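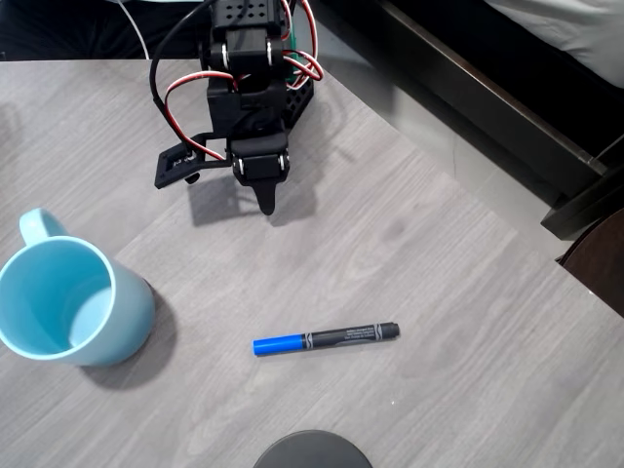

Gray laminate top, far corner to the right, with the light blue mug. Darker streaks and a few smudges on the top.

Nov 13, 2019

Surface care, gray table. Continues the October notes on the white table from Pornivthorpe.

Purpose: decide on one cleaning method for the laminate tops and find out whether the mugs mark them. Līga thinks the dull patches come from the feet of the mugs. Gordon thinks they are cleaner residue. Both can be checked with what is in the cupboard.

Top: light gray laminate, faint wood grain. The grain runs diagonally as you see it from the stool side, and the darker streaks in it are part of the print. They do not move under a damp cloth and should not be scrubbed. I lost time on one of these in October before checking it with the loupe. Under the loupe the streak breaks up into print dots and a smudge does not. Core is 28 mm by caliper at the cable cutout. The white table is 19 mm, so clamps set for one need resetting for the other.

Mug: light blue, matte inside and out, paler at the inner bottom. Ceramic. The foot is unglazed and slightly rough to a fingertip. This is the only one of the Wostora mugs left without a chip in the foot, so it was used for all of the contact tests. Please do not put it in the dishwasher until the second round is finished.

Test A, residue
Wiped a patch near the long edge with plain warm water and a folded cotton cloth, then dried with a second cloth. Viewed at a low angle with the hand lamp. Haze reduced but still there. Repeated with water and a drop of dish soap, rinsed twice, dried. Haze gone inside the patch, with a clear border against the untreated surface. Gordon's explanation holds for this area. The spray cleaner (Andard, blue cap) leaves a film if it is left to air dry, and the label does say to buff it off. I don't think any of us has been doing that.

Test B, mug foot, no load
Mug empty, set down and lifted straight up, ten repeats on the same spot. No mark at low angle. Moved to a clean spot and slid one hand width along the grain, then back. No scratch under the loupe. A faint pale line was left, which wiped off with a dry cloth. I take this to be material from the foot and not damage to the laminate.

Test C, mug foot, loaded
Mug filled with water to a finger below the rim, slid as in B. Same pale line, slightly stronger. Wiped off with a damp cloth. One short mark stayed, visible only at low angle, on the part of the path where I had not cleaned first. Possibly grit under the foot. Not conclusive. Repeat on a cleaned area.

Test D, ring
Cold black coffee, a small amount on the foot, mug left standing for 10 minutes. Ring came off with water. Did the same and left it over lunch. The ring needed soap and left nothing that I could see. Hot liquid not tested. The old ring on the white table does not respond to soap, and Līga says it was there when the table arrived.

Smudges
The ones left in the middle of the gray top are finger grease by the way they behave: they spread with plain water and lift with soap. I have left a few untreated for comparison. If you clean the table before I am back, leave the half toward the door alone.

Edge band
The front corner has a slight lift in the edge band, enough to catch a thread from the cloth. Not related to cleaning as far as I can tell. Pressed it down and it came back up. Needs contact adhesive and a clamp with a scrap block. We have the adhesive, but the tube had skinned over at the nozzle. Sawatzky has the small tubes; add to the next order.

Working method until further notice
Dish soap in warm water, well-wrung cotton cloth, wipe with the grain. Rinse cloth, wipe again, dry.
No spray cleaner on the gray top.
No scouring side of the sponge, on either table.
Lift mugs, don't slide them.

Open points
Repeat C on a cleaned area, and again with the mug foot brushed first.
Hot liquid in D, on the offcut and not on the table.
Ask Līga where the offcut is. It was behind the paint shelf in October and isn't there now.
Try a cork disk under the mug. Gordon has a sheet of 2 mm cork left over from the drawer liners.
Check the drawer fronts for the same film. They were sprayed at the same time as the top and looked dull under the lamp, but I ran out of clean cloths.

Cloths used today are in the gray bin and need washing without softener.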